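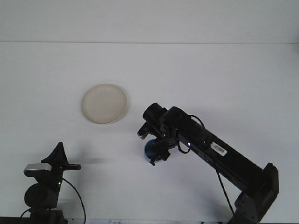 Last changed: 21 March 2025

Ticket 144: Cream plates showing blotches in the well
Status: Open, waiting on supplier
Reported by: Efthymia Tsakiris
Handled by: Thodoris Rallis
Product: Grorkine shallow plate, round, off-white
Location: Joltwood tearoom, second floor

Problem as reported

Plates from the December delivery look uneven in the middle. The rim is fine. The inside has patches a little darker than the rest, easy to miss from straight on and easier to see from the side. Customers have sent two back as dirty. Kitchen says they are going through the dishwasher on the normal program. We ordered 200 and have put 51 into use. The rest are still boxed in the dry store.

Log

Entry 1, Rallis
Asked Efthymia to pull one plate and look at it empty on a plain white surface, away from the yellow lamps over the counter. The blotches are still there on white, but soft. No sharp edges to them. The tabletop makes the plate look more beige than it does in the tearoom, so please don't log the beige as a stain. The catalog color is cream.

Entry 2, Rallis
Hand wash with ordinary dish soap and a soft sponge, dry with a cloth. No change. Fingernail test: nothing catches, nothing lifts. Rules out dried food and most likely rules out limescale.

Entry 3, Tsakiris
Tried white vinegar on one plate for ten minutes, then rinsed. Same as before. Tried baking soda paste on another. Same. I did not use the scouring powder as I was told it would void the return.

Entry 4, Rallis
Opened a box from the dry store and took out a plate that has never been used or washed. It has the patches too, fainter than on the one in service. So the dishwasher is not the whole cause. It may still be making it worse — we can't say from one plate.

Entry 5, Pellegrini
I do the dishwasher contract. Checked the rinse aid and the salt on the tearoom machine, both OK. Glasses from the same racks come out clear. I don't see anything on my side. Leave the settings where they are.

Entry 6, Rallis
Sent the details to Zervas, who supplied the plates. Their desk (Ritva Savolainen) answered that the glaze on this line can vary in thickness and they allow some variation in tone. She asked for the batch mark from the bottom of the box and for one used and one unused plate by post. Both packed today with the ticket number on the lid.

Workaround until this is settled

Keep using the plates for cake and sandwiches. They are safe to eat from as far as we know, and Zervas has said the same in writing. Use the old Trutimov plates for anything served with a lot of bare plate showing. Leave the other boxes sealed. No vinegar, paste or powder on any more of them.

Open items

Written answer from Zervas on replacement or credit.
Efthymia to set aside any plate a customer sends back, with a note of the day.
Pantelis Kalogeropoulos to hold the repeat order of 100 until this ticket is closed.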